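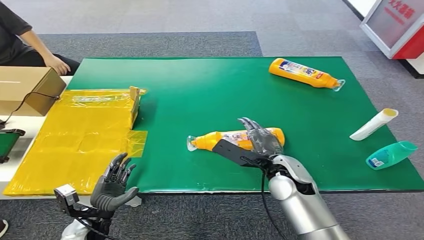 Bottle pickup at the September open day, right hand on one of the orange ones.

Minutes, open day debrief, 4 p.m.

Present: Iraís Zepeda, Crescencio Barrera, me (typing, so blame me for the spelling).

1. Visitors. We had 175 through the door, and I lost my voice by lunch!

2. Bottle demo. Crescencio wants the green mat again next time — I'm all for it. Iraís asked for longer slots, so we settled on 20 minutes per group.

3. Dundness. They'd love a visit of their own. I'll call them.

4. Signs. Iraís will get a price for bigger ones (mine were tiny, sorry).

Next meeting in the same room, and I'm bringing the coffee.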